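首页 目的地 自驾 行李与装备 厨房 关于我 留言

自驾住小屋的家务窍门:出门前、路上、到了以后、回家那晚

2021年10月2日

先说明一下,这一页我从四月写到现在,中间改了好多遍,每跑一趟就往里塞几条,所以顺序有点乱,有的地方啰嗦,有的地方一句话就过去了。我们家出门几乎都是开车,几乎都住带厨房的小屋,最近这一趟是从 Pirdale 出发,翻过 Grundine,在 Fontes 住了四晚,再到海边的 Losero,一路开下来表上多了871公里。回来的时候衣服是干净的,冰箱盒里没有一样东西漏出来,连那罐辣酱都安安稳稳地站着!我高兴得当晚就坐下来接着写了。

想看景点和路线的朋友请去“自驾”那一栏,这里只讲锅碗瓢盆、毛巾、抹布、塑料盒和后备箱。

出门前三天:清冰箱

冰箱要提前三天开始清,前一晚才动手就太晚了。第一天我把所有叶子菜拿出来,洗净焯水,挤干,团成拳头大小的球,一个个冻上。回来那晚煮面,扔一个球进去就是一碗有青菜的面,特别幸福。第二天处理蛋和豆腐:鸡蛋煮成溏心的泡卤汁,路上第一天当午饭;豆腐切块直接冻,冻豆腐回来炖汤正好。第三天只剩牛奶和水果了,牛奶喝不完就煮成奶酱或者做松饼面糊,松饼煎好晾凉叠起来,每两片之间夹一张烘焙纸,装进扁盒子,上路第一天早上的早饭就有了。

水果里最难办的是香蕉,皮已经有黑点的那种,带上车会闷出一股味,留在家里会招小飞虫。剥皮切段冻起来,回家打奶昔。柠檬反而一定要带,我后面会讲到柠檬能干多少事。

冰箱清空以后别急着拔电。我们只走一个星期的话从来不拔,温度调高一档,门缝擦一遍就行。门封条那一圈凹槽很容易藏面包渣,用旧牙刷蘸温水加一点小苏打刷,刷完再用干布走一圈,回来开门的时候没有那股闷味,真的很值得!

冷冻室里放一个小杯子,里面冻一杯水,冰面上搁一枚硬币。这个办法很多人都知道了,回来看硬币有没有沉下去,沉了就说明中间停过电、化过又冻上,里面的肉就别吃了。我用了好几年,硬币只沉过一次,那次 Fontes 的葡萄季我们玩得太开心,回来以后把一整抽屉的饺子都倒掉了,心疼,可是吃坏肚子更心疼。

水槽和下水口

出发那天早上,先把水槽里的滤网拿出来,倒掉残渣,用洗洁精搓一遍,倒扣着晾。然后往下水口里倒两勺小苏打,再倒半杯白醋,让它冒一会儿泡,最后烧一壶热水冲下去(水管是塑料的就别用滚开的水,放几分钟再倒)。冲完以后拿塞子塞上。存水弯里的水不容易干,味道也不会往上返。

浴室地漏也一样,出门时间长的话倒一小勺食用油进去,油浮在水面上,水就蒸发得慢。这是邻居 Ruwan Pramanik 教我的,他跑船那些年一走就是几个月,家里从来没有味道。我第一次听的时候半信半疑,试过以后就一直这么做。

洗衣机的门开着,洗涤剂盒抽出来开着,胶圈擦干。抹布全部洗掉晾起来,一块湿抹布团在水槽边上能让整个厨房在一周之后闻起来像养鱼的地方。

垃圾最后一个出门,跟着你下楼。把垃圾袋挂在门把手上,你不可能忘。

冷藏箱怎么装

这部分我最想讲,因为我摸索得最久!

冷藏箱要先预冷。头天晚上就放两瓶冻好的水进去,盖上盖子,第二天早上再装食物。没有预冷的箱子,箱壁本身就是温的,刚放进去的冰先得去对付箱壁,到中午就软了。

冰用瓶子冻,别用散冰。散冰化成水以后,所有包装都泡在水里,纸盒烂掉,奶酪的味道跑到黄瓜上。瓶子冻的水化了还能喝。瓶子别灌满,留出一截,冻的时候会胀。

装的顺序是倒着来的:最后一天吃的放最底下,第一天吃的放最上面。肉冻硬了垫底,它自己就是冰。中间放奶酪、黄油、腌好的东西。最上面一层放中午要吃的三明治和水果。盖上盖子之前在最上面铺一条叠好的毛巾,填掉空隙,空气越少冷得越久。

另外一件小事,饮料别和食物放一个箱子。饮料一路上会被打开十几次,尤其车上有孩子。我们家现在是两个箱子,一个小的放在后座脚边,只装喝的和零食,大的在后备箱里,到住处之前不打开。自从这么分开,大箱子里的肉到第二天傍晚还是硬邦邦的,我每次摸到都想欢呼。

冷藏箱放在车里哪个位置也有讲究。别贴着后备箱靠近排气那一侧的底板,我们那辆车那一块会发热。下面垫一块瑜伽垫或者旧泡沫板,上面盖一条浅色的床单,太阳从后窗晒进来就差很多。

用完以后箱子要敞着晾干,盖子不要扣上。霉点一旦长在胶条上很难弄掉,用棉签蘸白醋一点点擦,擦完再晒。

带什么调料

小屋的厨房里总有一个柜子,里面有前面客人留下的半瓶橄榄油、一包结块的盐、三种不知道年份的香料。我一般不用,除了盐。

自己带的话,用药店那种小小的密封瓶,或者吃完的口香糖罐子,洗净晾透。我带的是:盐和黑胡椒混好一罐,孜然一罐,红椒粉一罐,生抽装在小喷瓶里(喷瓶太好用了,拌沙拉、烤蔬菜,喷几下就均匀),油装在带旋盖的玻璃小瓶里,瓶口先包一层保鲜膜再拧盖子,绝对不漏。蜂蜜装挤压瓶。还有一小包鸡汤粉,晚到的时候开水一冲就能下面条。

所有液体再统一放进一个深一点的饭盒,饭盒底铺两层厨房纸。就算漏了,也漏在盒子里。我那罐辣酱就是这么站着走完全程的。

蒜不要带整头,剥好、拍碎、加一点油和盐,装小瓶,冷藏,两天内用掉。葱切好冻成扁扁的一片,装在密封袋里压平,用的时候掰一块。姜也一样,磨成泥,冻成扁片,掰着用,又快又不沾手。

密封袋压扁冻这个办法对所有酱料都适用。番茄肉酱、咖喱、豆子汤,放凉以后装袋,排气,平放在烤盘上冻硬,再竖着像书一样插进箱子。化得快,占地方又少,还能当冰板用!我们第一晚到 Grundine 的时候天已经黑透了,山路绕得大家都没话说,从箱子里抽出一片肉酱,煮一锅面,十五分钟后满桌子的人又开始抢着讲话了。

刀

出租的小屋什么都可能有,唯独没有快刀。我说真的,我住过带洗碗机、带烤炉、带牛排架的厨房,刀切番茄会把番茄压扁。

自己带一把小刀就够,长度和手掌差不多的那种。刀鞘可以用硬纸板自己做:对折,裁成比刀宽一指的长条,边上用宽胶带封住,刀尖那头多折一层。插进去以后再用橡皮筋绕两圈。然后裹在擦碗布里,放在箱子中间,别放在边袋里,伸手去摸纸巾的时候会摸到它。

如果忘了带,陶瓷马克杯倒过来,杯底那圈没上釉的粗边可以临时磨刀。刀刃和杯底保持很小的角度,一面推几下,换一面再推几下,切番茄立刻就能切了。磨完记得冲洗,刀上会有灰色的细末。

切菜板我带一块软的,可以卷起来的那种。小屋的木板往往留着别人切洋葱的味道,你拿来切西瓜就明白了。要是只有木板可用,撒一把粗盐,用半个柠檬在上面打圈磨,放五分钟,刮掉,冲干净,立起来晾。味道能去掉一大半。 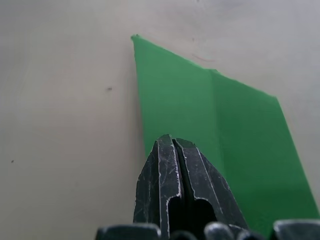

软板卷起来的时候可以顺手把擦碗布卷在里面,外面套一根头绳。这样一卷,厨房要用的东西拿出来就能开工。我还会往里塞一个削皮器和一把小剪刀。剪刀比刀用得还多,剪葱、剪培根、剪披萨、剪包装袋、剪孩子衣服上那个扎脖子的标签,全靠它。剪刀最好是能拆成两半的,洗的时候缝里不藏东西。

到了以后的第一个半小时

我们家的规矩是,到了先不坐下。一坐下就完了,谁也不想站起来。先花半个小时把屋子收拾成能过日子的样子,然后再瘫着,那个瘫特别踏实。

先开窗,前后都开,哪怕外面冷。再打开所有水龙头放一会儿水,热水也放,热水放到真的热为止。久没人住的房子,管子里的水是站着不动的,放掉再用。放水的时候顺便看看热水器,有的地方要自己拨开关,等你洗澡的时候才发现就晚了。

然后摸一下冰箱凉不凉。不凉的话先别往里放东西,插上电,把温度调好,冷藏箱先不开盖。等一两个小时,里面放一杯水试试。

锅底翻过来看一眼。不粘锅要是已经刮花了,就用不锈钢的,不锈钢不粘的窍门是先空锅烧热,甩一滴水进去,水珠能在锅里滚来滚去,这时候再放油,油一晃开就下菜,鸡蛋也不粘。第一次看到水珠滚起来的时候我喊全家都来看!

灶台如果是电磁的,先确认锅能不能用,拿冰箱贴往锅底一吸就知道。如果是燃气的,看看火苗是不是蓝的,要是一片黄而且熏锅底,就跟房东讲,别将就。

擦桌子、擦灶台的布用自己的。我每趟带三块旧毛巾裁的小方布,一块桌面,一块碗,一块地上的意外。颜色不同就不会混。晚上搓一把香皂,拧干挂起来,第二天早上就能用。

最后把垃圾分好地方。问清楚垃圾放哪里、哪天收,要不然你会带着一袋鱼骨头开三个小时的车。别问我怎么知道的,是在 Losero 的事,整辆车的人都开着窗,开了一路。

洗衣服

一周的路,我只带三天的衣服,这是这几年里让我最轻松的改变。晚上洗,早上收,循环着来。

旅行洗衣最大的问题是拧不干。窍门是用毛巾:把洗好的衣服平铺在一条大干毛巾上,从一头连衣服带毛巾卷成紧紧的卷,然后站上去踩,或者用膝盖压着滚。打开以后,T恤已经是半干的,挂一夜就干了。厚袜子也可以这样弄。孩子特别爱干踩毛巾这个活,我每次都让给他们。

晾绳我用两根皮筋编在一起的那种,不用夹子,衣角往两股中间一塞就行。没有的话,粗一点的弹力绳自己拧两股也可以。绳子挂在浴室里的时候,洗完澡先把浴室地上的水刮干,开着门,要不然衣服整夜泡在水汽里。

汗味重的速干衣,洗之前用一盆凉水加半杯白醋泡二十分钟,再正常洗。速干衣千万别用柔顺剂,用了以后它就不吸汗了,还越穿越臭。

油渍在路上最常见,烤肉、薯条、沙拉汁。当场先别用水,用纸巾按掉浮油,有面粉或者爽身粉就撒一点上去,吸十几分钟,拍掉,回去以后滴一滴洗洁精,用手指揉开,再冲。红酒渍撒盐,盐变成粉红色就拍掉换新的,然后用气泡水冲。Fontes 的酒馆老板 Adalberto Rezende 看我撒盐,跑过来给我倒了半杯白葡萄酒在桌布上示范,说他们那里祖祖辈辈都用白的洗红的。我后来在家里试了,效果不错,就是舍不得酒。

咖啡渍趁湿的时候用凉水从背面冲,正面冲会把颜色往纤维里推。血渍一定要凉水,热水一烫就固定住了。草渍用酒精棉片,车上的急救包里就有。

沙子

去海边的朋友请认真看这段!

沙子要在上车之前解决。后备箱里放一只软刷子(刷油漆的新刷子最好,毛又密又软)和一小瓶爽身粉。脚晾一会儿,撒粉,轻轻刷,沙子自己就掉了,比用水冲快得多,而且不疼。孩子的脚趾缝也能刷到。

铺一条旧床单在后座和后备箱,边上卷起来一点,像个浅盘子。到家或者到住处,四个角一提,拿到外面一抖。我用的是一条带松紧边的床笠,松紧边自己就会翘起来,沙子跑不出去,太聪明了(这个主意是从别人那里学来的,我只是一直用)。

湿泳衣别塞塑料袋。塞网兜里,挂在后窗把手上,开一个小时就干得差不多。要是实在只能装袋子,先用毛巾卷一遍。泳衣上的盐和沙,到住处第一时间用清水浸一下,不用洗涤剂,松紧不容易坏。

相机、手机进了沙子别擦,先吹。用气吹,没有气吹就用洗净晾干的小挤压瓶,对着缝隙挤空气。擦会把沙子拖过去,留下一道一道的划痕。

拉链卡沙,用旧牙刷先刷干净,再拿铅笔在拉链齿上来回涂几下,石墨是滑的。蜡烛头也可以,肥皂也可以,帐篷的长拉链我一直用蜡烛头。

车里的小收拾

前排杯架放一个硅胶的小蛋糕杯,脏了拿出来一洗。杯架底下那圈粘糊糊的东西从此就没有了,我以前用棉签抠,抠得火大。

垃圾用麦片盒。那种带翻盖的塑料麦片桶,里面套个小袋子,盖子一扣不洒也没味,放在副驾驶座后面。

挡风玻璃上的虫子,用湿报纸或者湿厨房纸贴上去敷十分钟,像敷面膜,然后一抹就掉。别干擦。开了一整天山路,晚上到了就敷,第二天早上更难弄。保险杠也是一样。

玻璃内侧起雾,外面又在下雨,开冷风加外循环比开热风内循环管用。前一天用一点点洗洁精擦过的玻璃也不太容易起雾,擦完要用干布抛光,不然夜里对面车灯一照全是花的。

钥匙、停车票、过路费的零钱,我装在一个旧眼镜盒里,硬壳,一开一合,不会掉到座椅缝里去。收据也塞进去,回来再理。上一趟在路上停车加过路费花了54,我在眼镜盒里把每张小票都找到了,记账记得心满意足。

轮胎气压在出发前冷的时候测,后备箱装满了,后轮按说明书上满载的数字打。备胎也顺手看一眼。冷车、平地、两分钟的事。

路上的早饭和午饭

燕麦装在果酱瓶里,头天晚上倒牛奶,放一把葡萄干,盖好,早上直接吃,洗一个瓶子就完了。果酱瓶快见底的时候最合适,瓶壁上那点果酱正好当甜味。

三明治别抹番茄。番茄单独装,吃的时候再夹,面包就不会湿。面包两面先抹一层薄薄的黄油或者奶油奶酪,油是隔水的。生菜要完全甩干,没有甩干机就包在擦碗布里,拎着四个角到外面抡圈,水会甩得很远,请站远一点!

煮鸡蛋带壳走,剥下来的壳放回蛋盒。盐用吸管装:剪一截吸管,一头用打火机烤软捏扁,灌盐,另一头再封上,撕开就用。胡椒、糖也能这样装。

热的饭用保温壶焖。保温壶先灌开水烫五分钟,倒掉,再放洗好的米和滚开的水,米和水的比例比平时稍微多一点水,拧紧,横着放,中间翻一次,两个小时以后是一壶软软的饭或者稠粥。我在 Grundine 的垭口上打开过一壶鸡肉粥,风大得帽子都戴不住,那一口热粥下去,谁也不肯分给别人。

保温壶里有味道,放一勺小苏打,灌热水,盖子别拧,泡一晚。茶垢用蛋壳捣碎加一点水摇,壳的碎渣能把内壁刮干净,又不伤。

烤一盘全搞定

住小屋做饭,我最推荐烤盘菜。一个烤盘,铺上烘焙纸,土豆切小块,胡萝卜切条,洋葱切大瓣,油和盐先拌匀,进炉。二十分钟以后放香肠或者鸡腿肉,再烤到表面有颜色。洗碗的时候把纸一揭,盘子几乎是干净的。

陌生的烤箱温度常常不准。第一次用的时候先放一片白面包进去,看哪边先黄,就知道哪边火大,后面烤东西中途记得转一下。有的小烤箱里面热得很猛,我会从140度开始试,慢慢往上加,宁可多等一会儿。

烘焙纸总是卷着铺不平,先揉成一团,再展开,就服服帖帖了。没有带烘焙纸的话,切几片厚厚的柠檬或者洋葱铺在底下,肉和鱼放上面,不粘,还香。

说到柠檬。切过的柠檬皮放进微波炉,加一碗水,转三分钟,门先别开,闷五分钟,然后一擦,别人留下的陈年油点都软了。剩下的热柠檬水倒进下水口,整个厨房都好闻。手上有鱼腥味,拿柠檬皮搓指尖。水龙头上的白色水垢,半个柠檬扣上去,用塑料袋扎住,过一晚发亮。我最喜欢看水龙头发亮,明明是别人家的。

(大理石台面千万别碰柠檬和醋,会留下一块一块发乌的印子。)

睡觉的事

枕头不合适的话,毛巾叠成长条,塞在枕套靠脖子那一侧,高低可以慢慢调。我自己带枕套,闻着家里的味道睡得快。

窗帘漏光,用裤架夹。衣柜里那种带两个夹子的衣架,横着把两片窗帘中间夹住就好。

地板咯吱响的老房子,往木板缝里抖一点爽身粉,扫进去,响声会小很多。门轴响就擦一点凡士林或者润唇膏。半夜起来去厕所的人会感谢你。

屋里有潮气,粗盐装在碗里放在衣柜底下,或者一双旧袜子装满猫砂,扎口,放在窗台上。车里的潮气也可以用这个袜子。

离开那天早上

先拆床单,再吃早饭。床单拆下来往地上一堆,藏在被子里的袜子、玩偶、充电线就全出来了。我们丢过最多的就是充电线,现在每根线上都缠一圈颜色很扎眼的胶带,白墙白插座上一眼能看见。

冰箱里剩下的东西,鸡蛋煮掉带走,蔬菜切碎炒成一锅,摊在饼里当午饭。剩的油和盐留给下一家客人,写上日期。

离开前拍一圈照片,灶台、冰箱里面、浴室,各一张。既是跟房东交接,也方便在路上回想“煤气关了没有”。这个习惯救过我好多次,以前开出去半个小时又掉头回来的事,现在再也没有了!

每个人负责检查一间屋子,要趴下来看床底。孩子最适合这个工作,他们本来就离地板近。

回到家那晚

行李箱先不进卧室。在洗衣机旁边打开,脏的直接进机器,干净的放一边。轮子用湿布擦一圈,箱子里放一块没拆封的香皂,敞着过夜。

冷藏箱倒空,洗净,敞开。调料瓶擦一擦,补满,放回那个深饭盒里,盒子不拆,下次拎起来就走。我现在家里永远有一盒准备好的调料,看到它就想出门。

再看冷冻室里那枚硬币,还在冰面上,好,烧水,下面条,扔一个青菜球。

各个水龙头放一分钟水,下水口的塞子拔掉,花盆浸一浸。花盆在出门前就该处理:大水瓶灌满,瓶盖上扎几个小孔,倒插进土里,能撑一个星期。怕干的小盆,全都挪进浴缸,底下铺一条湿透的旧毛巾,它们会自己从盆底吸水。我那盆薄荷这一趟回来比走的时候还高,剪了一大把泡茶。

有几样东西是我以前带、现在不带的:吹风机、整套餐具、熨斗。皱衣服挂在浴室里,洗澡的时候蒸一蒸,用手往下捋。衬衫领子可以用装了热水的不锈钢锅的锅底熨,锅底要擦得干干净净,我在 Losero 熨过一件,第二天穿着它去吃了龙虾。

还有一个没来得及写进上面的:橡皮筋。多带一把。封袋子、绑菜板、套在拧不开的瓶盖上增加摩擦、勒在锅盖把手和锅耳上防止路上盖子乱跑,全都用得上。买西兰花和芦笋的时候那种宽宽的蓝色、紫色橡皮筋,我攒了满满一抽屉,家里人都笑话我,到了路上就都来找我要。

下次想补的是带狗出门的部分,以及帐篷里怎么煮饭,等我们从北边回来再写。你们有什么窍门也请写在留言栏里,我真的会一条条去试!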